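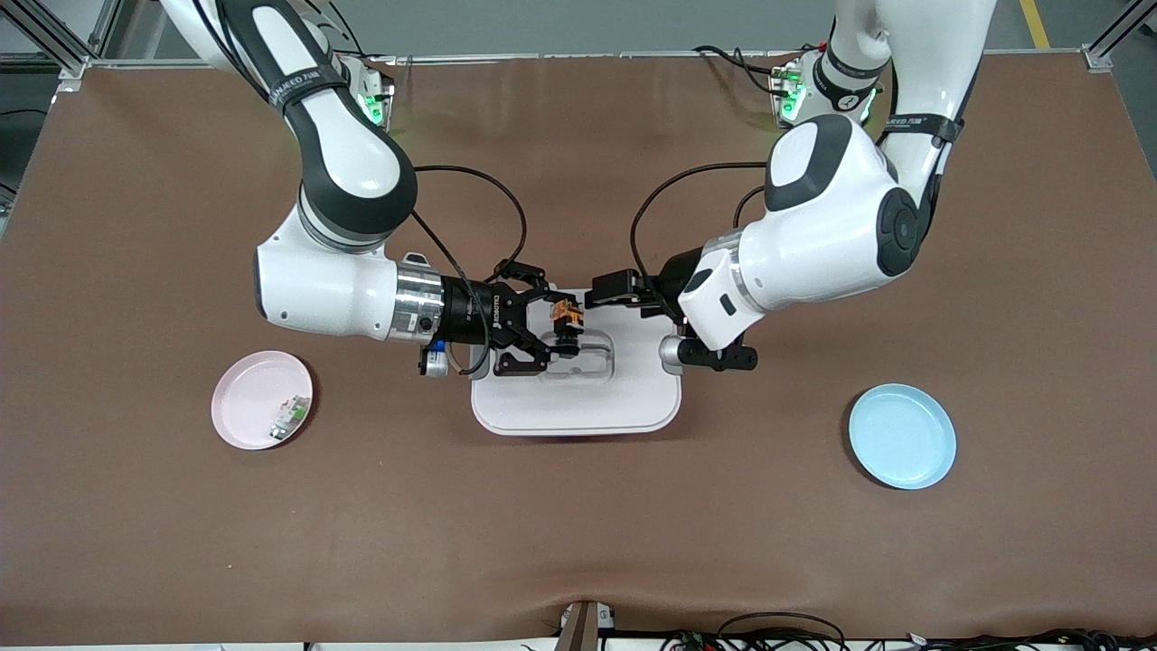 Posted by the Troltimier workshop team, 27/02/2024

About us

Troltimier sets up and looks after two-arm robot cells from our workshop in Stitton. We have 13 staff and 40 cells under contract.

The cell we use for training has two white arms over a covered table, with a tray between them and a plate on either side. Every 462 hours we check the gripper fingers, tighten the cable clamps and re-teach the tray position. If an arm fails, we aim to be on site within 5 working days.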